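[bench-talk] Re: Where do the scissors live?

Print this message | E-mail this message

We use cookies to remember your list settings. Accept | Manage preferences

From: Gerrit Van Loon
To: bench-talk

On Friday, Mahnaz Najafi wrote:

> I have moved all the small hand tools into the drawer under the
> Trilstead cabinet and labeled the drawer. By lunchtime three of
> them were out again. Could we please agree that the tables are for
> work in progress and the drawer is for everything else? I am also
> still looking for the lids to 7 of the sample jars.
>
> Mahnaz

Mahnaz,

I support the drawer. I have told several people that I support the drawer. My difficulty is that it sticks, and it only opens if you lift the left side while pulling, a skill so far mastered by you and Young-sook. The rest of us stand there rattling it like burglars and then go and put the tweezers back where we found them.

I looked up what we agreed the last time this came around, in September. Message 334 in the archive, if anyone has an evening to fill. Daiane proposed trays. Ro-un proposed hooks. I proposed waiting to see, and it is my proposal that has been carried out.

So, trays again. Clandirero has a shallow one, 60 cm long, with a lip low enough that you can slide a pair of scissors over it without looking. The Urnon ones are cheaper but they have those molded compartments, each shaped for a tool we don't own. I would buy two of the long ones and put one on each big table. Jar lids can stay in Mahnaz's jurisdiction, though I did find one under the kettle.

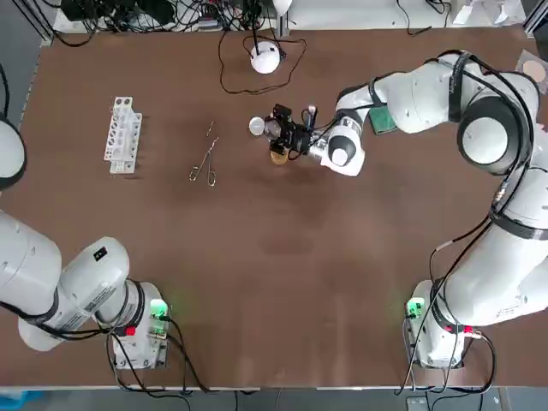 A tray would also settle the matter of the left side of the brown table, where things have been gathering in no order I can defend. The white tube rack is already there and I don't see it moving – people like it within reach. The scissors lie right next to it, blades pointing up the table, so the tray may as well go in that spot and make the habit official. The loose metal tip just above them can go in too. If you object to the long tray, please tell me before I order, and please don't reply with a drawing of hooks.

Gerrit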